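## Notes from the allotments: beans, water and the long bench

17 May 2019

Well, we have got through the cold nights at last, and I think most of us can stop running out at dusk with armfuls of old net curtain.

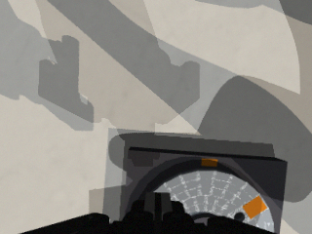

I said in the last newsletter that I would write something about climbing beans, and several of you have kindly reminded me (two of you over the fence, while I was trying to have my tea), so I had better get on with it. I have grown them on the same sloping plot at Skornimberg for 12 years now, and I still change my mind about them every spring, so please take all this as one gardener's habits and nothing grander.

The first thing is not to hurry. I know the seed packets say you can sow outdoors from early May, but our site sits in a dip and the soil stays chilly far longer than it does in the gardens up on Irkholm Road. I start mine in deep pots on the windowsill, one bean to a pot, and they go out when they have two proper leaves and I have stopped wearing a vest. If yours have shot up and started hugging each other, just unwind them gently — they are tougher than they look — and give them a cane as soon as you can.

For the trench, I dig it out in November and fill it through the winter with whatever comes to hand: peelings, torn-up cardboard, the insides of an old feather pillow one year, which made a dreadful mess in the wind and which I was still finding in the raspberries at Easter. If you didn't dig one, don't fret. A good barrowful of compost forked in now will do very nicely, and beans are forgiving so long as they never go thirsty once the flowers come.

Which brings me to varieties. Wendelin Hubmann on the bottom row passed me 10 seeds of a flat purple bean his aunt used to grow, which he calls Platari, and I must say they were the best thing I ate last summer. They turn green in the pan, which disappointed my granddaughter terribly, but the flavour is lovely and they stay tender even when you have missed a few and they're as long as your hand. I saved plenty, and there are envelopes in the biscuit tin in the hut if you would like to try them. Please take 5 or so each so that they go round, and do bring a few back in the autumn!

The other one I'd recommend is Oda, a white-flowered runner that seems to set pods even in hot, dry spells when the red ones sulk. It isn't a heavy cropper, but it carries on and on, and I was picking the last of them in a woolly hat.

A few bits of site business before I run out of page. The tap by the lower gate drips unless you turn it hard to the right, so please give it that extra push when you've filled your cans. The long bench has been mended and rubbed down, and it wants a coat of oil before the summer, if anyone has half a tin going spare at the back of the shed. And there are still three bundles of hazel poles behind the hut, cut this winter and nice and bendy, free to anyone who is short of supports. Help yourselves, only leave the string, as I'm down to my last ball of it.

Next time, slugs, I'm afraid.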